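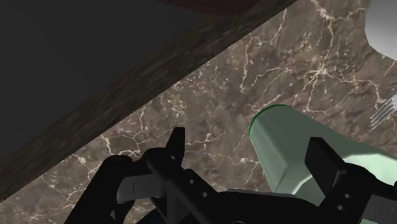 Speaker notes: Planning the equipment budget for a tabletop manipulation cell
Doina Dervishi, Thursday session, 23 slides

Slide 1. Title
Introduce myself and Valbona Atanasov, who built the cost sheet. State the scope early: one arm, one gripper, one counter, kitchen objects. Mobile bases are out of scope and so is anything with two arms. Questions at the end, except on units. All hours in this talk are operator hours unless I say machine hours.

Slide 2. Where the money went last time
The Himulcombe cell was budgeted as an arm purchase with accessories. The arm quote was accurate. The overrun came from the mount, the safety stop wiring, spare fingertips and the freight on the second crate. Show the bar chart and leave it up. Point out that the spares line was blank in the first version of the plan.

Slide 3. Simulate before requesting quotes
We now require a simulated run of the task set before anyone contacts a supplier. Project name is Stalteveck. Outputs we take from it:
— reach needed, measured from the base to the far side of the counter
— finger opening needed for the widest graspable item
— clearance around tall items when the arm comes in from above
Outputs we do not take from it: friction, cable wear, finger wear. Say this twice. People in procurement have quoted simulated cycle counts to me as service life.

Slide 4. Object set
Tumbler, fork, salt shaker, bowl, plate, bottle, decanter, basin. Cheap to buy, and they drive the gripper specification more than anything else on the sheet. A fork lying flat on the counter and an upright cup ask for different fingertips. If the plan has one set of tips, one of these two tasks will be dropped later. Decide which one before the order goes out.
The tumbler on its side is the case to dwell on. It can roll, and a finger on one side only will push it. Budget for a wide opening or for a recovery motion. The recovery motion is paid for in programming time, so it belongs on the labor line.

Slide 5. Layout and base position
The basin sits between the viewer and the lower part of the arm in our standard layout, with the tumbler upright under the wrist. Large items near the base cost workspace. Ask the room whether their basin has to be that big. In our case a smaller one was refused and we kept the layout, so the reach figure went up and with it the arm class.
Also mention table edges. The counter has a straight edge on the right. We planned a strip along it where no object is placed, and we subtract that strip from the usable area before comparing arms.
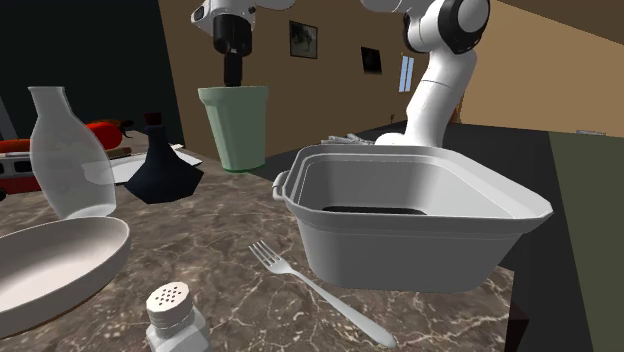 Slide 6. Line items
Read these out, the slide text is small.
Arm and controller. Get the price with and without the teach unit.
Gripper. Zupan and Amix both quoted. Compare on opening width and on the price of a fingertip set, in that order.
Fingertip spares. 16 sets for the first year.
Mount and counter. Include the leveling work.
Operator time. 900 hours, nearly all of it in the first two quarters.
Disposal of the old cell. Easy to forget, and it comes out of the same account.

Slide 7. Timing
Quotes requested in May. Lead time for the gripper was longer than for the arm, which reversed our installation order. Bolt down the mount first, in any case. If the arm arrives early it can be powered and checked without a gripper, but acceptance should wait until both are on the counter. Payment terms should say so.

Slide 8. Change requests
Any new object added after the gripper order gets a simulated run and a note on the cost sheet. Valbona signs the note. No exceptions for small items. The salt shaker came in this way and needed a new approach height.

Slide 9. Handover to Valbona
She takes the cost sheet from here, starting with the freight tab. Switch laptops. Check that the projector is on the second input.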